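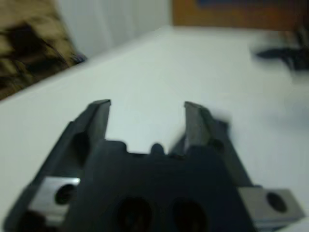
The gripper over the white worktable at the Bettencourt shed, fingers open.

Shared workshop's laundry robot still can't finish a shirt

A home-built robot meant to fold clothes has taken over a bench at the Bettencourt community workshop since January, and its builders say it is nearly ready to show the public. Members who have been waiting for the bench are less sure.

The project, called Nindden, is the work of Hatice Akgül and Getachew Ayele, who put it together from second-hand motors, printed parts and a lot of borrowed time on the workshop's mill. Its dark grey gripper has two flat fingers that close on each other, and most of the effort so far has gone into getting them to pick up one layer of cloth instead of two.

Akgül puts the success rate on a tea towel at "pretty good now." Asked for a number, she said they had logged 100 attempts but had changed the finger pads partway through, so the totals didn't mean much. Fair enough, but it also means there is no figure for anyone else to check.

The pair's handout for the workshop's open evening promises a machine that will "take the folding out of family life." On the night this reporter dropped in, it was doing 30-second test moves at low speed. Ayele said a full fold of a T-shirt takes 4 minutes when it goes well. Most people can do one in the time it takes the kettle to click off.

Cost is another sore point. The builders say they have spent less than they would on a decent dishwasher. That leaves out the workshop's own filament and power, and their labour, which neither has kept track of.

"I like them both and I'd like my bench back," said Augustina Agbeko, who restores chairs and has been working on the floor near the roller door. Her daughter Yayra, who has helped with the wiring, was kinder about it. She said the arm had taught her more about motors than two terms of school had, whether or not it ever folds anything.

Hideaki Sasaki, who runs the bookings, said the original agreement was for 2 months and has already been stretched once. He wants to see a shirt folded from start to finish, with no hands helping, before he signs off on another extension. He also wants the emergency stop moved to where a person standing at the front can reach it.

Akgül said the stop would be moved this week and the shirt would follow. A small claims-to-be-smart camera upgrade is planned after that, though the parts haven't been ordered.

The open evening starts at 6.30 pm. Entry is by gold coin, and visitors are asked to wear closed shoes.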